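Gomeo Help > Surgical Skills > Suturing

Keeping the thread under control between throws
Viewed 3,071 times

Posted by tissueplane, July

I am working through the interrupted suture module of the Sternetti course and have a recurring problem with thread handling. Closing a short straight incision, I can place the bite without trouble. The difficulty starts when I pull through and set up the first throw. The long end forms a loop above the wound and either twists or drops over the jaws of the other instrument.

I start with 25 cm of braided thread. The course notes give no figure for the starting length and only say "sufficient for the planned number of knots." I have tried pulling the slack away from the incision before the first throw, which helps with the first knot and then makes the second one slower.

Two things I would like to know. Is the loop a length problem or a positioning problem? And how much tail should be left on each side of a finished knot?

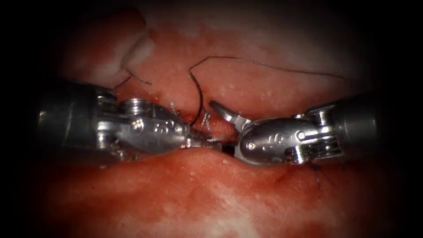
Replies

Posted by groro_bench

Both, but start with length. For single interrupted knots 25 cm is too long. Cut it down and see how much of the problem remains before changing anything else.

Then look at where the slack lies. A loop standing up over the wound can fall either way. Lay it flat on the tissue, on the side you are not working from, and leave it there until the throw is finished. Keep the standing part in line with the incision while you set the knot. If it comes off at an angle, the first throw tends to lock early and the edges do not meet.

On tails: I cut to 5 mm. Shorter is possible with braided material if the throws are square. Longer tails get caught in the next bite.

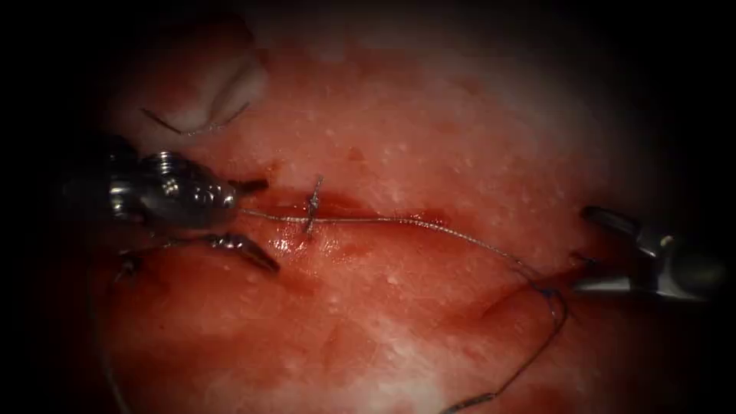

Tied knot across the incision, with thread continuing to the right.

Note the tails standing up and down at the knot, across the wound. I would trim those before the next pass. The dark slack toward the bottom has a kink in it. Straighten a kink like that before you pull, or it will travel up to the knot.

Posted by user999

just use shorter thread. same thing happened to me and that fixed it. the Thân handout has a table of lengths I think, don't have it here

Posted by slowthrow

The reply about length is correct but leaves out tension, and uneven tension is a common cause of the twisting you describe.

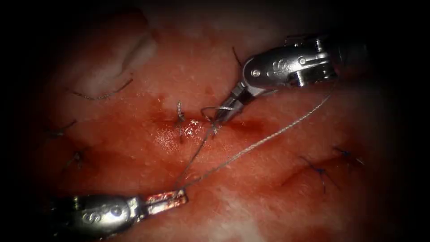 Tension should be even on both strands while the knot is being seated. Bring the strands together at one holding point, take up the slack until neither sags, then seat the knot with the other instrument close to the tissue. The V between the lower-left jaws and the knotting area is the shape to aim for: the lower jaws hold the ends taut and the other tips stay just above the incision. If one leg of the V goes slack, stop and take it up before seating. Pull along the line of the strands and avoid lifting, as lifting loads the bite and can tear soft edges.

For braided thread I also run the strand through the jaws once before the first throw to take out the twist. Grip lightly when doing this. A hard grip frays the braid, and a frayed section will not slide when you seat the second throw.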